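The Maltville Water Tasting

The Maltville water tasting is held every June in the hall behind the bus depot, and my aunt has entered it for 17 years without a placing. She blames the judges, who are from Gruswood and were raised on tank water.

This year she entered her own well. I carried it in, four jugs, and she walked ahead telling people to mind their backs. The man on the door asked if it was still or sparkling. She said it was serious.

Folden had won the last two years with something out of a ditch, according to my aunt, who had been to look at the ditch. She took her seat and unwrapped a dry cracker for her palate.

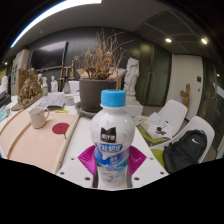 The Judging

They sipped. They looked at the ceiling. One of them wrote a word, crossed it out and asked for a biscuit.

"Hints of gate," he said at last.

My aunt gripped my arm. In 17 years they had never given her a hint of anything.

She came ninth. Folden won. On the way home she made me stop at the ditch, and we stood over it in our good shoes until she said it did look quite fresh, and had I brought a jug.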